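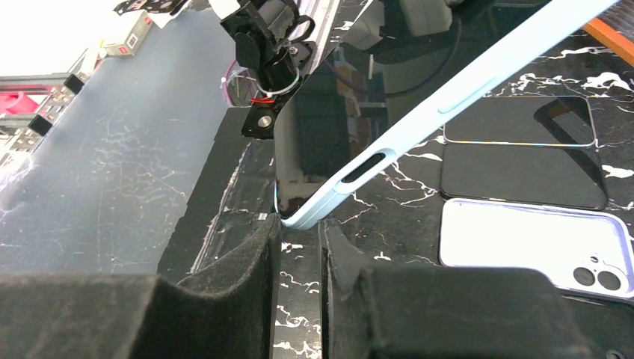 Gasix 停牌这事，手里有货的进来聊聊
版块：海外市场 > 非洲股票
发表于 2023年8月1日

楼主 阿克拉老韭菜
先交代一下仓位，Gasix 我拿了两年多，成本 43，停牌前最后一笔成交 40，所以账面上亏得不算难看，难受的是现在想卖也卖不掉。公告就那么几行字，说配合调查期间暂停交易，复牌时间另行通知。另行通知是哪天？打电话给券商，客服让我看公告，我说我就是看了公告才打的电话……
起因大家应该都知道了，董事长 Obed Dramani 被带走问话，查的是港口那块地当年怎么批下来的。我不关心他个人怎么样，我就想知道公司的账干不干净。有没有人看得懂他们年报附注里那几笔关联交易？

2楼 慢慢来比较快
同套，抱抱。我成本比你还高，不说了，说出来丢人。

3楼 Flakimitz受害者
关联交易我翻过，主要对手方是 Sulemana，做仓储的，应收款挂了 285 百万，一年多没动过。Sulemana 后面是谁，年报里写得含含糊糊，只说“受主要股东重大影响”。我当年在 Flakimitz 上吃的就是这个亏，也是应收款挂着挂着，最后一次性计提，股价直接腰斩。看到这种附注我腿就软。

4楼 南城会计
3楼这个要分开看。应收款挂账久不等于收不回来，当地做港口生意的，账期拖一年多挺常见的，我以前审过类似的公司。关键看有没有抵押，还有期后回款。半年报还没出，现在就往 Flakimitz 上靠有点早吧。

5楼 Flakimitz受害者
回4楼：当年也有人跟我说早。

6楼 阿克拉老韭菜（楼主）
谢谢4楼，抵押我去找找。285 百万这个数我之前居然没注意到，年报我只看了前面的业绩摘要，惭愧。

7楼 吃瓜不买股
路过说一句，你们都盯着 Gasix，没人看 Nimus 吗？Nimus 跟调查一点关系都没有，做面粉的，这几天也跟着跌。我有个同事拿着，天天在茶水间骂。

8楼 慢慢来比较快
Nimus 跌是因为外资在撤吧，整个市场就那么点流动性，基金要赎回，能卖什么卖什么。Gasix 停牌卖不掉，那就卖 Nimus 咯。

9楼 港口边长大的
我来唱个反调。这次查腐败长期看是好事，Nhyira Annan 前几天在电台里讲过，说投资者怕的是规则不清楚，查清楚了钱自然会回来，我挺认同的。我家就在港口附近，那块地的事街坊说了好多年，现在总算有人管了。你们短期亏点钱，我理解，可是总不能因为股票会跌就不查吧？

10楼 Flakimitz受害者
没人说不该查。问题是怎么查，人带走了，罪名没有，期限没有，公司也不出来说话。这种情况下让外面的钱怎么留？你那位 Annan 女士自己买不买？

11楼 港口边长大的
她买不买跟她说得对不对是两回事好吗。另外问话不等于定罪，Dramani 到现在也没被起诉，你在3楼就差直接给公司判死刑了。

12楼 南城会计
两位消消气。我补一个信息，公司昨晚换了代理董事长，Usman Satti，之前管财务的。财务出身的人顶上来，我个人偏正面，至少他知道钱在哪。

13楼 Flakimitz受害者
管财务的，那 285 百万就是他签的字啊大哥。

14楼 南城会计
……这倒也是。

15楼 慢慢来比较快
哈哈哈哈12楼到14楼我截图了。
说正经的，有人知道停牌期间分红还发不发吗？股权登记日已经过了，按理说钱应该到账才对，我这边还没动静。

16楼 阿克拉老韭菜（楼主）
我也没收到！今天又打了一次券商，这回接电话的叫 Yaa Antwi，态度比上次那位好多了，她说登记日在停牌之前的，分红照发，只是托管行那边在做额外审核，让我再等等。我问等多久，她也说不准。反正先记下来给大家参考，不保证对。

17楼 吃瓜不买股
我同事把 Nimus 割了。割完当天反弹，现在茶水间没人敢跟他说话。

18楼 新手小麦
弱弱问一句，我买的是基金不是个股，季报里 Gasix 占比不高，这种停牌股基金是怎么估值的？还按 40 算吗？

19楼 南城会计
看基金合同。有的先按最后成交价挂着，有的会让估值小组自己往下调。你去基金公告里搜“估值调整”，搜不到的话多半还是按 40。这种时候净值看着稳，其实有水分，想赎回的自己掂量。

20楼 新手小麦
搜了，没有。那我是不是应该趁现在赎回？

21楼 港口边长大的
别听风就是雨，占比不高你慌什么。赎回费算过没有？

22楼 Flakimitz受害者
要是我就赎一半。上面那位不会替你亏钱的。

23楼 阿克拉老韭菜（楼主）
抵押的事我找到了，附注后面有一句，Sulemana 用两处仓库做了抵押，评估是一个叫 Mohammed-Awal Tsikata 的评估师签的，但没写评估值是多少。有没有人知道去哪里能查到评估报告？交易所网站我翻了半天，只有封面能下载。

24楼 南城会计
封面先发上来看看，上面一般有评估基准日。要是地价最高那阵子评的，得打个折扣。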